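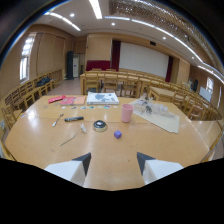
When should a small firm start chasing a late invoice? The day after it falls due, with a short and friendly email that gives the invoice number, the amount and the bank details again.

Most owners wait far longer. Anežka Hudec, who runs a sign-making business in Oakley, used to leave it until the end of the month and then spend a whole evening on the phone. By then some of her customers had lost the paperwork and wanted it sent again, which gave them another fortnight.

"I thought I was being polite," she says. "They thought I wasn't bothered."

She now keeps Wednesday mornings for it. Anything overdue gets an email before ten. Anything still unpaid after 12 days gets a call, and the call goes to whoever handles payments, even if the order came from someone else. She asks for a date and writes it on the customer's record.

### Getting the invoice right

A good many late payments start with the invoice itself. Larger customers often reject a bill that has no purchase order number, and they don't always tell the supplier. Roland Marsden, a bookkeeper in Dakham, found that two of his clients had been waiting since January on bills that had never been entered on the customer's system.

He suggests asking three things before the work begins: where the invoice should go, what reference it needs, and when the payment run takes place. If a customer pays on the last Friday of the month, a bill sent the day after will sit there for weeks.

### Terms and deposits

Thirty days is a habit with many firms, and they can choose something shorter. Hudec asks new customers for half the money up front on any job over £200. She has lost about 5 orders that way and says she can live with it.

Marsden is more cautious about discounts for early payment. Some customers take the discount and still pay late, and arguing over a few pounds uses up more time than it saves. He would sooner see reminders set up in the accounts software and left to run, with disputed bills taken off the list so that no one is nagged while a query is open.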